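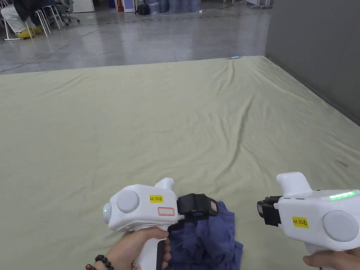 ## Looking after the kit 20 pair

The hand-held grippers labelled kit 20 have been my job since August. They come as a left and a right, each with its own yellow sticker, and I keep them together. Swapping one side with another kit means redoing the alignment on both, and that ate most of a morning the one time I did it.

Start of shift goes like this:

- Power on and wait for the green lights.
- Open and close each jaw 5 times with nothing in it.
- Wipe the black jaws with a dry cloth. Lint builds up fast on fabric work.
- Check the handle screws. The left one loosens sooner than the right.
- Pick up a piece of cloth with one side, put it down, then do the same with the other.

Maarja Stankevičius at Kindura set up our log sheet, and by her tally this pair had done 1,568 folds before the left jaw started to drag. I stripped it, found thread wound around the pivot, and picked it out with tweezers. No parts needed. It took almost 28 minutes, mostly hunting for the small driver.

I now clear the pivots at lunch as well – two minutes a side. Lempi Salminen wants to try a different jaw pad next, so I've ordered a set and will fit them to the right side first.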